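Getting Beginners Through the Door: A Taster Day at Our Local Handball Club

Student project report by Wiebke Wunderlich, July 2024

When I started this project I thought the hard part would be the handball. I have played since I was small, and I was sure I could teach anybody to throw a ball at a goal. Finding people who wanted to try was much harder, and most of my December went into writing letters, designing a flyer (four versions, and my sister still prefers the first) and asking the Stilside sports hall very nicely for a free afternoon.

We printed 600 flyers and left them in schools, in the library and at the Kröger bakery, where the staff were kind enough to tuck one into every bread bag for a week. In the end 209 people signed in at the door, which made me so happy that I forgot half of my welcome speech!
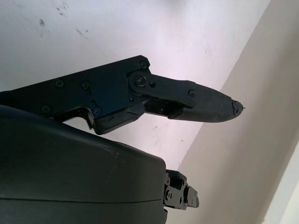

Figure 1. Black finger assembly with its mounting plate and pivot screw.

The afternoon was split into two halves of 50 minutes each. In the first, everyone learned to catch, pass and take the three steps you are allowed with the ball. In the second we played short games on small courts, with mixed ages on each team. The younger children loved this part, though a few parents told me the games were too short and they had only just warmed up. I agree with them, and next time I would cut the passing drills.

My biggest mistake was the sign-up table. I had put it beside the entrance, so people who wanted to join the club afterward had to push against those still coming in, and I am sure we lost some names that way. The Draltum youth team saved me by walking through the hall with clipboards.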